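Démonstrations au bras : conseils d'atelier pour guider à la main ou télécommander
16 septembre 2018 – par Graciela Insaurralde
Temps de lecture : 4 minutes 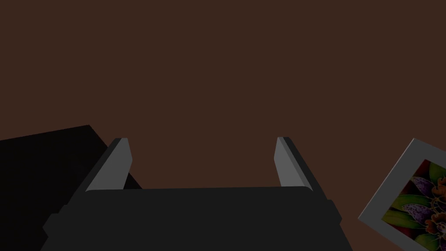
Les conseils qui suivent valent pour un bras à pince parallèle, avec ou sans simulateur. Ils viennent de l'atelier de Flestham, où nous enregistrons depuis juin des tâches de rangement sur établi.

Avant d'enregistrer

Remettre le bras dans la même pose de départ à chaque prise, doigts ouverts, pince au-dessus de la surface de travail. Une pose de départ qui dérive se retrouve dans tout le lot. Nous gardons la pose en mémoire sous un nom court et nous la rappelons par le pupitre, jamais à l'œil.

Déplacer les objets entre deux prises, mais dans une zone fixée d'avance. Un carré de ruban sur l'établi suffit. En simulation, borner le tirage aléatoire des positions et des angles, puis vérifier les cas extrêmes un par un : un objet posé trop près du bord sort du champ de la caméra de poignet dès que le bras descend.

Contrôler le contraste. Un objet sombre sur fond sombre se confond avec le carter de la pince, et l'opérateur finit par viser au jugé. Monter l'éclairage d'un cran ou changer la couleur du fond avant la série. Si le fond est modifié en cours de route, ouvrir un nouveau lot.

Guidage à la main

Activer la compensation de gravité et attendre que le bras soit immobile. Tenir le poignet par le carter. Tirer sur les doigts fausse leur parallélisme et le jeu ne se rattrape pas au serrage des vis.

Garder la main et l'avant-bras hors du champ de la caméra. Se placer du côté opposé à l'objet visé, coude bas.

Avancer lentement sur les derniers centimètres. La vitesse d'approche est enregistrée avec le reste et sera reproduite. Sur le bras Satier, 50 mm/s en approche finale donne des trajectoires propres ; au-delà, l'objet recule au contact.

Marquer un arrêt net avant de fermer la pince. Une demi-seconde convient. Sans cet arrêt, la fermeture commence pendant la descente et la prise se fait sur l'arête.

Télécommande

Régler d'abord le rapport d'échelle entre la manette et le bras. Un pour un fatigue vite. Nous travaillons à un pour deux pour les déplacements, un pour quatre près de l'objet, avec bascule au pied.

Mesurer la latence avant chaque séance, pas une fois par mois. Rebecca D'Amico tient le relevé sur une feuille collée à la baie. En dessous de 50 ms, rien à signaler. Au-dessus, l'opérateur corrige deux fois le même écart et la trajectoire ondule.

Décomposer le geste : translation, rotation du poignet, descente, fermeture. Pour un objet plat posé de biais, aligner les doigts sur un côté avant de descendre. Tourner le poignet une fois les doigts engagés fait pivoter l'objet et laisse souvent une prise en coin.

Vérifier l'ouverture des doigts par rapport à la cote à saisir. Un objet plus large que la course de la pince ne se prend pas par les faces : viser la tranche, ou le pousser. Le décider avant la prise et l'écrire dans la fiche de tâche, sinon deux opérateurs montreront deux méthodes et le modèle fera la moyenne.

Tri et rangement des prises

Sur notre dernière série, 446 prises enregistrées, 346 conservées. Les rejets se répartissent entre les pauses trop longues, les objets lâchés et les départs hors pose. Dix-neuf d'entre eux venaient d'une seule cause, un câble de poignet mal clipsé qui frottait sur l'axe 5.

– Rejeter tout de suite, pendant que l'opérateur se souvient de ce qu'il a fait.
– Garder quelques reprises réussies après un raté, dans un dossier à part. Elles servent à apprendre la correction.
– Noter l'opérateur, le mode (main ou manette), le rapport d'échelle et la version du fond.
– Ne jamais renommer un lot après coup. Ajouter un suffixe.

Rejouer une prise sur vingt en boucle ouverte, objets remis en place. Si le bras rate alors que la démonstration était bonne, chercher du côté de l'horodatage : sur l'ancien enregistreur Ferraro, l'image arrivait avec environ trois cycles de retard sur la position des axes, et il a fallu recaler toute la série de juin.

Entretien courant

Essuyer les faces internes des doigts à l'alcool isopropylique en début de séance. Contrôler leur parallélisme avec une cale rectifiée, pince presque fermée. Reprendre le zéro de la pince après tout choc, même léger, et l'inscrire au cahier.

Les patins de rechange sont chez Drirnside, référence dans le tiroir du bas. Les commander par paires ; un patin neuf face à un patin usé décale le point de fermeture.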